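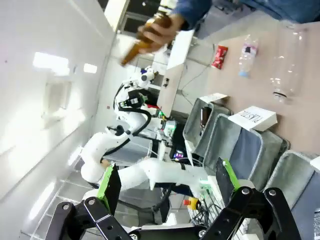 What should be off the bench before the room is signed off for the night?

Drink containers, full or empty, anything made of glass, and any cable that isn't plugged in at both ends. Laptops can stay if they are closed and well back from the edge.

Shared Workroom, Ilwood Building
Bench and Bottle Check -- May
Checked by: Janaka Nanayakkara
Comments reviewed by: Parveen Saha

Mark each line OK, FIX or N/A. Write a comment for every FIX. If you fix it on the spot, mark it FIX anyway and say so in the comment, so we can see which ones keep coming back.

SECTION A. DRINKS AND CONTAINERS

A1. Open drinks kept off the benchtops
FIX
Comment (JN): Open cup beside the power board on the window bench at the start of the check. Owner moved it to the shelf by the door when asked. The shelf is deep enough for everybody's drinks but there is a box of old manuals on half of it.
Reply (PS): Manuals can go to recycling. I've checked and they are all online.

A2. Water bottles capped and standing upright, or put away
FIX
Comment (JN): Two bottles on their sides, both capped. No leak found underneath either one. A bottle lying down rolls as soon as the bench is bumped, so I've marked it as a fix even though nothing was wet.

A3. Empty plastic bottles in the return bin
FIX
Comment (JN): Bin was full, so people had started leaving empties on the bench end. Emptied during the check. It needs doing twice a week now that the warmer weather is coming.
Reply (PS): Agreed. Added to the cleaning sheet.

A4. Cans emptied and in the return bin, none crushed and left on a surface
FIX
Comment (JN): One crushed can on the bench nearest the sink. The torn edge was sharp. Please don't twist them, the depot would sooner have them whole and so would whoever picks them up.

A5. Wrappers and food scraps in the lidded garbage can
OK

SECTION B. GLASS

B1. Glass bottles carried one at a time, by the body, with a dry hand
OK
Comment (JN): Watched a few people over the afternoon. Good.

B2. Glass bottles not left standing near the bench edge
OK
Comment (JN): The line of yellow tape marks 200 mm in from the front edge. Glass stays behind it. The tape is peeling at the corner and will need replacing before fall.

B3. Contents known, or bottle confirmed empty and rinsed
FIX
Comment (JN): Brown glass bottle on the drying rack with the label soaked off. It smelled of nothing and I believe it was rinsed, but there was no tag. Tinted glass makes it hard to tell whether a bit of liquid is left in the bottom. Tipped it over the sink to be sure.
Reply (PS): Tags are in the top drawer. If a bottle has no tag and nobody claims it by the end of the day, it goes in glass recycling.

B4. Large glass bottles (1000 mL and over) kept on the bottom shelf only
OK

B5. Broken glass kit complete: brush, dustpan, thick gloves, rigid container
FIX
Comment (JN): Only one glove. Looked in all the cupboards. Could we buy a pair that clips together?
Reply (PS): Ordered from Kushnir with the next lot of supplies. Until they come, use the pair from the storeroom and put them back after.

SECTION C. LAPTOPS, SCREENS AND CABLES

C1. No liquids on the same bench section as an open laptop
FIX
Comment (JN): This is the one we fail most often. People bring a bottle over while they work and forget it. The rule applies to capped bottles too.
Reply (PS): I'd accept a capped bottle on the floor beside the chair. Not on the bench.

C2. Laptops set so the lid can't be knocked by an elbow
OK

C3. Cables run along the back of the bench, not across the working area
FIX
Comment (JN): Thin charging cables lying across the top again. Clips are already screwed in along the back rail, they just don't get used. Moved three cables myself -- the rest were in use, so I spoke to the people on them.

C4. No damaged insulation, bent plugs or warm adapters
OK
Comment (JN): Felt every adapter I could reach. The Hondberg power board behind the door is dusty but sound.

C5. Screens locked or off when the person has left the room
OK

SECTION D. SURFACES AND FLOOR

D1. Benchtops wiped, no sticky patches
FIX
Comment (JN): Ring marks on the light-coloured tops. They came up with the Flesano spray and a second pass. Don't use the scouring pad, it leaves the finish cloudy.

D2. Floor dry around the sink and under the benches
OK

D3. Walkway to the door clear
OK
Comment (JN): Clear at 4:30 pm. One backpack was in the way earlier.

D4. Sleeves buttoned or rolled when working at the bench
OK
Comment (JN): Added this line myself after a cuff swept a bottle cap into the sink drain last month. Happy to drop it if people think it's too much.
Reply (PS): Leave it in.

CARRIED OVER FROM LAST CHECK

Return bin lid cracked -- still cracked. Works if you push on the left side.
Light above the sink flickering -- fixed.
Sign about drinks missing from the door -- reprinted, up now at eye level.

TO DO BEFORE THE NEXT CHECK

Clear the manuals off the drinks shelf (PS)
Replace the bench edge tape (JN)
Put the new gloves in the glass kit and initial the kit card (PS)
Talk to the late group about C1 and C3 (JN)

Copies of this sheet are in the red binder by the door. Please write your comments on the sheet itself and keep them off sticky notes, the last lot fell off and I found them under the sink.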